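Le plan de travail blanc, ou l'art d'accepter les rayures

Dans l'atelier de Cirnstead, les tables sont blanches et mates. On y monte des supports, des cadres, des panneaux d'affichage, et on y démonte à peu près autant de choses. Shiuli Gamage a choisi ces plateaux il y a quelques années, contre l'avis de ceux qui voulaient du gris. Sur du blanc, une vis tombée se retrouve tout de suite. Les traces aussi.

Le règlement tient sur une feuille collée près de l'évier : pas de cutter sans tapis de coupe, pas de métal traîné sur la surface, un coup de chiffon humide le soir. Les deux premières consignes sont suivies quand on y pense. Les tiges métalliques restent les plus difficiles à surveiller. On les pose, on les fait pivoter pour chercher l'angle, et il reste un trait gris. Certains s'effacent à la gomme. Les autres, il faut vivre avec.

Un panneau noir tenu debout par un pied, avec son armature de tiges et de raccords couchée à plat, occupe vite une bonne partie de la table. Les éraflures du plateau se voient d'autant mieux que les pièces sont sombres. 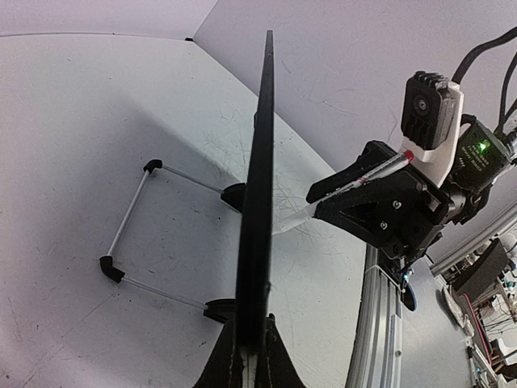 Pour Bhattacharjee, tout cela est du temps perdu : une table d'atelier est faite pour être rayée, et il vaudrait mieux passer ses soirées à resserrer les pinces qu'à frotter. Il a renoncé au chiffon humide et dit travailler aussi bien qu'avant.

Shiuli Gamage n'est pas de cet avis, mais elle a cessé d'acheter des produits spéciaux. Le nettoyant Stimell, à 40 euros le bidon, ne faisait pas mieux que du savon noir. La pâte Kulto laissait des zones brillantes sur le mat, plus visibles que les rayures de départ. Elle garde une gomme blanche dans chaque tiroir et un feutre épais de 50 centimètres de large, qu'elle déroule sous les montages les plus lourds.

Le remplacement d'un plateau a été chiffré à 363 euros, pose comprise. La commande attendra juillet.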